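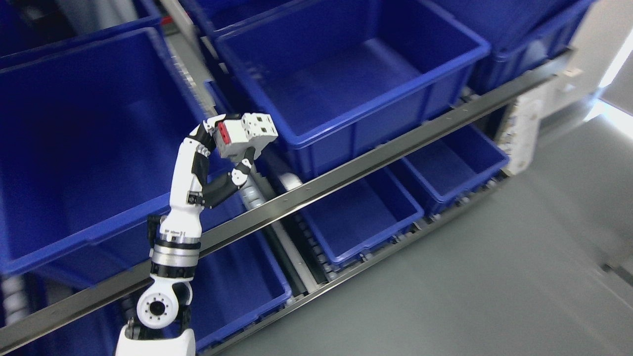

TRELTBERG, July

The Treltberg Tool and Parts Library will change its lending rules at the start of next month. Members who have borrowed before should read the changes below, as late charges will be worked out differently.

The library now has 1321 items on its list, up from 800 when it moved to the Pearce Street building. Most of the growth has come from house clearances and from two hardware shops that closed. Hand tools still go out most often, followed by ladders, tile cutters and the carpet cleaner. Small parts such as hinges, washers and pipe fittings are given away and do not need to be returned.

Under the new rules, hand tools can be kept for three weeks instead of two. Power tools stay at one week. A power tool can be renewed once by phone if no other member has asked for it. The carpet cleaner, the floor sander and the long ladder must be booked ahead and can be kept for two nights only.

Late charges will be counted by the item and not by the loan. A member who brings back a drill on time but keeps the bit set will pay only for the bit set. Charges stop once they reach the yearly membership fee, and the member cannot borrow again until the amount is paid.

The deposit on gas-powered tools is being dropped. In its place, borrowers will sign a short form saying they have been shown how to start and stop the machine. The form covers all later loans of the same tool. Fuel is not supplied, and tanks should be empty when tools come back.

Zbigniew Kaczorowski, who runs the repair bench, asks members to report faults when they return a tool. Last winter 41 items were put back on loan with a problem that the previous borrower had noticed and not mentioned. Most were dull blades and worn cords. There is no charge for normal wear, and a tag for noting faults is now tied to each power tool.

Opening hours are unchanged. The desk closes at 6 p.m., and returns brought after 5:45 will be checked in the next day without a late charge. The side door on the Polis Lane end is for deliveries only.

Membership cards with a green stripe run out at the end of the summer and can be renewed at the desk. Bring the old card and something showing your current address.

Wanted this month: bar clamps, a working wet saw and paint trays in good condition. We have enough claw hammers.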